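4.2 Reposição do recipiente de açúcar

Esta secção aplica-se aos recipientes de bancada Hiretti, com ou sem tampa doseadora. Para farinha e sal, ver a secção 4.3.

1. Lavar o recipiente e deixar secar por completo, de boca para baixo, durante 22 minutos no mínimo.
2. Colocar o recipiente sobre uma superfície plana e estável.
3. Pousar o saco de açúcar na vertical, ao lado do recipiente, com a base bem assente na mesa.

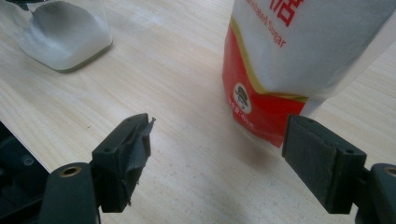
Fig. 13 - Saco de açúcar granulado e recipiente translúcido sobre o tampo de madeira.

4. Bater levemente na base do saco para soltar o açúcar compactado.
5. Cortar um canto do saco na diagonal. A abertura não deve exceder a largura do bocal.
6. Verter devagar e parar antes do rebordo.
7. Nivelar com uma espátula seca e fechar a tampa até ao encaixe.

Cuidado: não introduzir colheres húmidas. A humidade forma grumos e bloqueia o doseador.

Nota: o açúcar que sobrar fica no saco original, dobrado duas vezes e preso com a mola Akpan (ref. 1388, vendida à parte).

4.2.1 Manuseamento de peças cilíndricas brancas

Segurar pela parte inferior, dos dois lados, sem apertar a meio. As superfícies foscas riscam com facilidade - não usar esfregão nem detergente em pó. Evitar solventes sobre marcas ou riscas de cor.
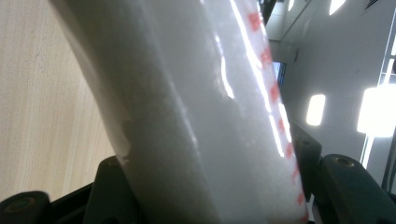
Kerubo Minja: no passo 6 convém indicar uma margem. Com o recipiente cheio até ao rebordo, a tampa empurra açúcar para dentro do encaixe e deixa de fechar. Eu paro dois dedos abaixo e limpo o rebordo com um pano seco antes do passo 7.

Margem a acrescentar na revisão de julho. Até lá, se a tampa não encaixar, retirar açúcar e repetir o passo 7.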